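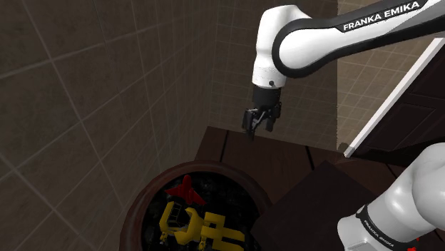 Fri 26 September

I have had the Stoterik scene kit on trial for two weeks and the license runs out on Monday, so I'm writing this up while the config files are still open.

Stoterik is sold by Hatden as a set of ready-made rooms for tabletop manipulation work. You get the room geometry, the object library, a task file for each room, and a recorder that writes out joint states and camera streams. You supply the arm model and the policy. I ran it with the white and black Franka arm we use for everything else and a two-finger gripper. My test room was the tiled corner with the plank surface and the big round pot, and the task was toys in and out of the pot.

**Setup**

Installing took most of a morning. The installer expects its own Python environment and will not say so until it fails. After that the room loaded the first time. The arm base has to be placed by hand in the task file, and the units in that section are centimeters while every other section uses meters. I lost an hour to this. Esther Shemweta at Hatden support answered the same day and said it will be fixed in the December release.

**Objects**

The object library is the best part of the kit. The toys have separate collision meshes instead of one convex hull wrapped around everything. That matters for something like the yellow construction vehicle, with its open bars at one end and a hooked part in the middle. With a single hull the fingers stop on air that should be empty. With the Stoterik meshes they went between the bars, which is a real grasp and also a good way to get a finger stuck.

The dark fill inside the pot is a fixed surface with bumps. Toys rest on it at odd angles, so top-down grasps planned for a flat table need work. It does not deform. If you want soil that moves, this is the wrong kit.

**Cameras**

Each room ships with several camera positions, and you can add your own. I kept one wide view and one lower down toward the pot. The wide one gives you the forearm, the wrist and the pot together and is what I used for debugging. The lower one is closer to what a policy needs, but the lower part of the arm can get in the way.
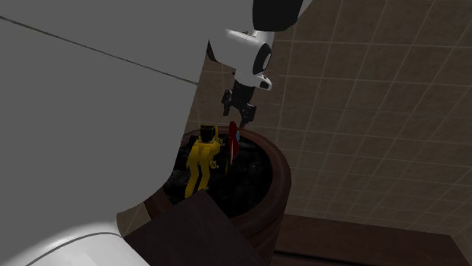
*Second camera: gripper open over the pot, large gray panel across the left side.*

I left that occlusion in for half of the runs on purpose. If you don't want it, move the camera in the task file and re-record -- there is no way to re-render an old run from a new viewpoint. For me this is the largest gap in the product. Nicanor Montes, who shares the workstation with me, pointed out that the joint log holds enough to replay the arm, but the object poses are only saved every 100 steps.

**Throughput**

I recorded 418 episodes. The first 200 went through without a crash. After that the recorder began to hold on to memory, and I took to restarting it between batches. Rendering is dim with the default lights. Dark objects against the fill are hard to separate, and the black fingers go the same way. Raising the ambient value in the room file helps and costs nothing measurable in speed.

**Compared with Dal Bello**

The Dal Bello rooms are cleaner and load faster. Their objects are mostly boxes and cylinders, though, and there is no clutter to speak of. I would still pick Dal Bello for a first pass on reach and place, and Stoterik for anything with awkward shapes.

I've asked for a one-seat license, without the support plan. The task files from this trial are in the Tirnumside folder on the shared drive, with the base offset already converted to centimeters.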